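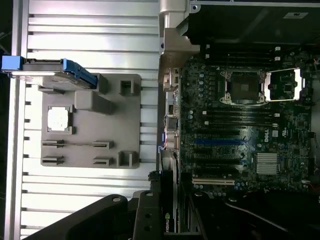 Figura 1. Estación Dell abierta junto a la placa de fijación, vista desde la muñeca del robot.

Unidad 4. Evaluación de un kit comercial: la célula Hulleron
Apuntes de Kenza Ait Ali, 7 de abril de 2019

El kit Hulleron, que ofrece la firma Rutar, sirve para montar y desmontar componentes de ordenadores de sobremesa. El precio del paquete básico es de 3108 euros y no incluye el brazo. La placa de fijación se vende aparte, por 900 euros.

4.1 La placa
Cada componente tiene su asiento propio. En la figura 1, el procesador descansa en el asiento cuadrado de la izquierda y los soportes alargados de debajo están vacíos. El disco duro, con su soporte azul, queda atravesado en la parte superior y sobresale por un lado. Conviene considerar este punto cuando se programa la trayectoria de aproximación.

4.2 El zócalo
Es la operación más delicada de la práctica. Los contactos están expuestos cuando la placa de carga se encuentra levantada, como en la figura. El manual recomienda bajar en vertical durante los últimos 3 milímetros y soltar el procesador sin empujar.

4.3 Valoración
A favor: la cámara de muñeca viene calibrada y el cambio de dedos es rápido. En contra: los dedos son anchos para trabajar entre las ranuras de memoria, y la documentación de Rutar solamente existe en inglés.

Tarea para el grupo de Danilo Gatchalian: comparar el kit con el de Bovdale según los criterios de la unidad 3. Se entrega una tabla y media página de comentario.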